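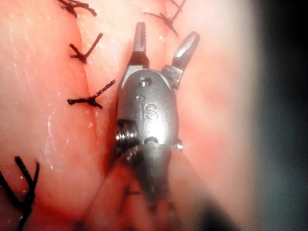

Figure 1. Closed incision with five knotted black sutures, grasper jaws open.

Closing a Straight Incision in Soft Tissue: Practice with Interrupted Stitches
Project report, second-year course in surgical technique
Students: Baoshan Liang, Sveva Carbone, Dardo Troncoso
Supervisor: Loredana Marino
Submitted 24/04/2026

1. Introduction

The subject of our project is the interrupted suture. In this method every stitch is tied with its own knot and is independent from the next one. If one stitch becomes loose, the others can still hold the edges together. A continuous suture is faster, but it depends on one thread for the whole length.

We are three students and none of us had much experience in suturing before this course. In the first practical lesson we learned the square knot on a piece of rope, and after that on a foam block. Soft tissue is different. It moves under the needle, it is slippery, and the two edges do not wait in the correct position. We wanted to understand which part of the work is most difficult for a beginner, and to write down some advice which can be useful for the students of the next year.

2. Questions of the project

We decided on two questions with our supervisor. The first one is how the distance from the edge to the needle entry changes the shape of the closed line. The second one is how much tension the knot should have. At the beginning we also wanted to compare two thread materials, but Loredana Marino told us this was too much for one semester, and we agree with her now.

3. Method

The practice was divided in sessions in the Rutinden teaching room. Each student prepared a straight cut, closed it with single stitches, and wrote a short note in the group notebook. We did 23 closures in total. Rosario Gentile, the technician of the room, showed us how to keep the surface moist, as dry tissue tears more easily when the needle is passing.

For every closure we followed the same order of work. We placed the first stitch in the middle of the cut and then divided each half again. In this way the two sides stay equal in length and there is no extra fold at the end. The needle entered at a right angle to the surface, followed its own curve, and came out at the same distance on the other side. We tied square knots and moved each knot to one side of the line, so that it did not lie on the cut.

After the last knot we inspected the line with the instrument still near the tissue. We looked for open places between stitches, for edges turned to the inside, and for pale areas close to the thread. The pale areas were for us a sign of too much tension, but we had no way to measure it.

4. What we observed

4.1 Distance from the edge

When the needle entered very close to the cut, the thread sometimes pulled through the tissue during tying. When it entered too far, a lot of tissue was collected in the stitch and the line became a deep fold. The closed line in Figure 1 runs as a soft crease between the left lobe and the tissue on the right. We first discussed if a crease should be counted as an error. Our supervisor explained that a small crease is normal in very soft tissue and that the question is if the edges meet.

4.2 Tension of the knot

This was the biggest problem for all of us. Beginners want to see a strong knot, and so we pulled too much. Dardo wrote in the notebook: "The tissue is closed already, but my hands continue." In the later sessions we stopped pulling at the moment when the edges touched each other. The second half of the knot was then tied flat on the first one without more force.

4.3 Light and reflection

Wet tissue reflects the light strongly. In Figure 1 there is a bright vertical streak on the left side, and many small white points on the surface. Metal also gives reflection, as on the rounded tip of the right jaw. In our notes we found several comments about this. Small gaps are difficult to judge under a bright reflection, and Sveva suggested to check the line two times, with the lamp in different positions.

4.4 Holding the thread

A grasper with fine teeth on the jaw holds the thread well, but it can also damage it. We learned to take only the free end, which will be cut later, and never the part that goes inside the knot.

5. Limits

Our group is small and we judged our own work, so the results are only impressions written in a careful way. We did not test the strength of any closure. The sessions also had different lengths, and the notes from the early ones are shorter than we would like.

6. Advice for next students

Start with the middle stitch. Keep the tissue moist. Look at the edges more than at the knot. Write the notes directly after each closure, not at the end of the session when the details are already mixed.

We thank Rosario Gentile for his patience with our many requests for thread. The group notebook will stay in the Rutinden teaching room until June.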